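Project report - Gathering demos for the pick and place learner
Joaquín Barrientos, Cekdale lab section

1. What we were trying to do

The goal was a set of human-driven examples good enough to train a policy that handles small tabletop objects. Not a huge set. Last term's group (project Orar) had plenty of runs but the start positions were nearly all the same and their model fell apart when anything moved a few inches. So our plan was fewer tasks, more spread in where things begin.

2. Setup

One arm does the work, driven by hand by a teammate. Round table, checkered cloth. We kept the cloth on for every session so the background stays put. Objects are kitchen type stuff, light, nothing that breaks. For the cup task the cup starts upside down and the gripper has to come in, grab, turn it over and set it down. Fixed camera on the table plus a small one at the wrist. Both streams saved with joint angles and gripper opening.

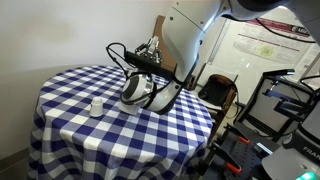

3. Collection

Total 607 episodes recorded, 487 kept. Each one starts from a home pose and ends when the driver lets go of the trigger. We saved everything first and sorted later, which was a mistake, sorting took most of December.

Why episodes got tossed:
- driver paused too long in the middle (most common)
- wrist stream dropped frames
- wrong task label typed in
- object left the table

Length of a kept episode is 47 seconds on average. Long. Palma's drivers in the other section were quicker but they only did pushes, so not really a fair compare.

We had 2 drivers. You can tell them apart just from the joint plots - one goes in low and slow, the other swings wide and then corrects. We left both styles in. Might hurt the training, might help, havent tested it seperately yet.

4. Wrist view

Container task was harder to label than the cup. Clear plastic, so in a lot of wrist images the walls are mostly reflections and what you really pick up is the contents and the edges. We marked grasp start by gripper opening, then checked by eye against the wrist stream.
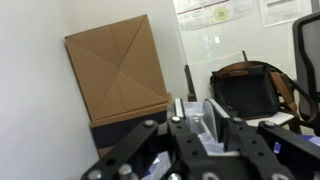 Fig. 2. Wrist view, clear container between the fingers.

5. Problems / still to do

Labels are in the Drerkavley tool, export is slow and loses the notes column. Need to fix before handing over. Also want a second cloth, plain, and repeat part of the cup set on it. First training run is set up but not finished so no success rates in this report.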